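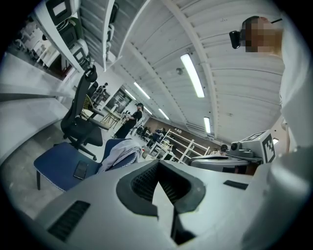
Minutes of the May get-together about the front room, typed up by me, Yufang Kong, so blame me for the spelling. We started at 4.15 and went straight to seating, which took up most of the afternoon (no surprises there!). The Popescu quote for re-covering came in at $90 a chair and everyone thought that was fair. I said the blue upholstered one with the patterned trim should go first, as it's my favourite colour and it's turned into the place we all dump our phones and jumpers. Agreed. The black mesh office chairs stay as they are.

Next up was Skerberg, who have offered us a new set of chairs for $1510 delivered. I liked the catalogue – lovely stuff – but we'd only just agreed to fix what we've got, so that's a no for now. I'm to write back and thank them.
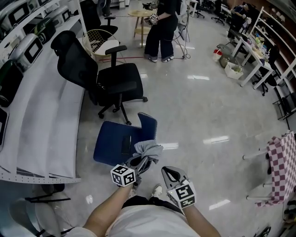 Then we got onto coats, bags and everything else that ends up on the backs of chairs. I put in a plea for a proper row of hooks, and Nuseo have one for $79 that would do us nicely. Carried, with a bit of grumbling about drilling into walls. Until it's up, could everyone please take their things home at the end of the day? I'm looking at whoever owns the green scarf.

Floor cleaning: the Eviro people want 2 hours with the furniture moved out of the way. We'll stack what we can by the back wall the evening before. I'll ring them about a time.

Still to do: me to confirm with Popescu and order the hooks. Side table carried over to next month. Finished at 5.30.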